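# Rorkley hand-held gripper, after four months

I bought two of these in January, the version with blue pads, and I use them for sorting fruit by hand before we put the same fingers on an arm. This review is mostly for people who must look after the tool, because the shop page says almost nothing about it. The price was 349 for each, with one spare set of pads.

**Setting up.** The fingers come already mounted, but on mine they did not meet straight. The left tip arrived first. You loosen the pivot screws a quarter turn, close the fingers slowly on something round, and tighten again while they hold it. The manual tells you to use the steel gauge. I find a fruit better, as it has the same give as the real work. The whole adjustment took me 33 minutes the first time -- now it is much faster.

**Pads.** They have a good texture and they are glued, which I don't like. The maker writes that one set is good for 3,000 grips. My first set began to lift at the lower corner before this, and the seller in Skarstead sent new ones without discussion. Clean the old glue completely with alcohol and leave the finger open overnight. Clifford McIntyre, who has the same model in Wullcombe, told me to press the new pad from the middle to the ends, and this was good advice.

After every change of pads I make a check on the kitchen counter with mixed fruit: citrus, apples, some in a dish and some directly on the mat. Citrus with a rough skin is the easy case. A big apple is more difficult, and you see quickly if one side pushes more than the other.
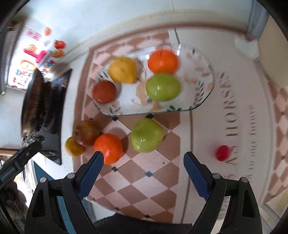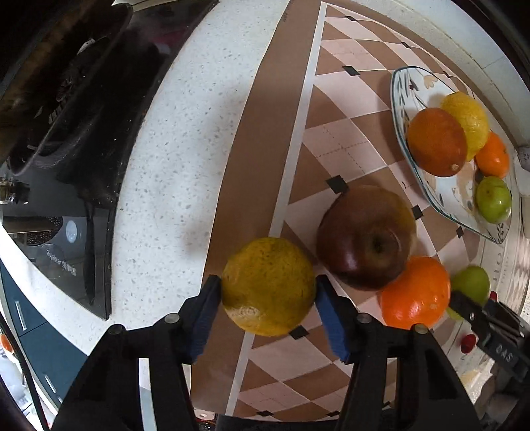 *Fruit check on the diamond-pattern mat: fingers open at an orange (first), and tips on both sides of a yellow-green citrus (second).*

**Looking after it.** Juice is the main enemy. It goes into the open slots of the linkage and becomes sticky, and then the closing is not smooth any more. I wipe the slots each evening with a damp cloth and put one small drop of light oil on the pins every 3 weeks. Not more, or it travels to the pads.

**What I would change.** Pads with screws, please. Also the screw heads are small and quite soft, so use a driver that fits exactly. I damaged one already, and the replacement had to come from Beaulieu.

I would buy it again at this price, but order a second set of pads on the same day.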